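**Bin picking cell: vacuum cups dropping bagged parts**

**dehua_li**
Picking up from the other thread. KUKA arm over a metal bin, mixed items, bin clamped to the table. Since January the cell has been losing shiny bags partway through the lift. Hard items are fine. I ran 249 picks yesterday and nearly every drop was a clear bag. Cups were changed at 955 hours. Where would you start?

**grinmont_tech**
Vacuum level at the cup, not at the pump. What does it read with a good seal?

**dehua_li**
Gauge is at the pump. I'd have to tee one in.

**Peiyu Su**
Tee it in. We had the same thing on the Turnis cell and it was a tube rubbing where it goes past the wrist. Pinhole leak. It only opened up when the last joint turned past 100 degrees, so every test at the home position passed.

**zkong**
I don't agree that it's the tube. A leak like that would hurt the hard parts too. Crinkled film just seals badly. Softer cups, slower lift, done.

**Peiyu Su**
Hard parts seal well enough to hide a small leak – bags don't. Check the dress pack before spending money on cups. How much slack is there at the wrist?

**dehua_li**
A fair amount. The yellow cable goes out in a wide loop to the left of the orange housing and the black ones run inside it. The arm is down at a bag next to the red-orange part. I have not moved the clamps or re-taught the bin.

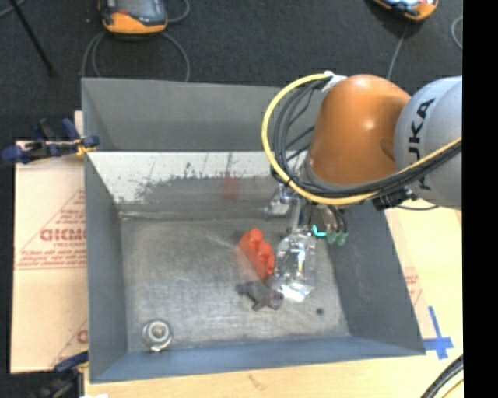
**Elif Naz Polat**
I'd still do the leak test first, it costs nothing. Cap the cups, pull vacuum, shut the valve and turn the last joint slowly through its full range. If the reading falls at one angle, you have your tube. Then re-tie the bundle so it can't rub, and leave the loop long enough for the full turn.

**zkong**
Fine, test first. But I'd bet on the cups.

**dehua_li**
Will do it on second shift. The Cliltell tubing kit is 1,380 with fittings, so I'd like to know before I order.

**grinmont_tech**
Don't buy the kit for one line. Cut a length off a roll and reuse the fittings.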